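4. Perception and grasp planning for the sorting task

The planner described in Section 3 was tested on the two-arm table at Staltasside, with one overhead light and the objects placed by hand before each trial.
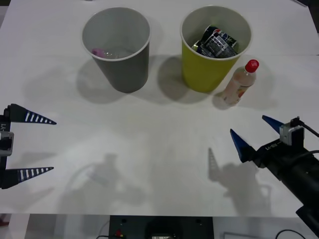
Figure 2. Workspace with the two cups, the bottle and both open grippers. The arm on the left is labelled Y1.

4.1 Separating objects from containers

The first step is to decide which parts of the camera view belong to a container and which belong to something that can be moved. In our earlier software, Iltov, this was done by colour only. The method failed often with shiny material. The crushed cans and wrappers in the yellow-green cup of Figure 2 reflect the light in many small patches, and Iltov treated each patch as a new object. The clear plastic in the grey cup gave the opposite problem: it has almost no colour of its own, so the old method could find only the pink item with it.

The new module, Qudah, looks first for the rim. A white rim seen from above is close to an ellipse, and an ellipse can be fitted even when a part of it is hidden. Everything inside the rim is then given one common label, "contents", and is not divided further. This loses some detail, but the planner does not need it when the whole cup is to be moved.

Shadows are handled in a separate pass. We know the position of both arms at every moment from the joint readings, so the expected shadow of each gripper can be drawn on the table plane and removed from the set of candidates. Shadows of the cups are not modelled – they are rejected by a depth check with a limit of 2 mm above the table.

4.2 Choosing the arm

For every candidate, the planner samples 4000 grasp poses for each arm and removes those where the fingers would touch a neighbouring object. The bottle stands close to the yellow-green cup, and many poses are lost for this reason. The remaining poses are ranked by path length and by the free space on both sides of the fingers. If the best poses of the two arms have nearly the same score, the arm which moved last is kept waiting.

The search is stopped after 210 ms, and the best pose found until then is used. Imad Nimri suggested this fixed limit in place of a limit on the number of samples, and it made the timing of the control loop much easier to check. The pose is passed to the Disier controller, which closes the fingers slowly and reports the width at which they stop.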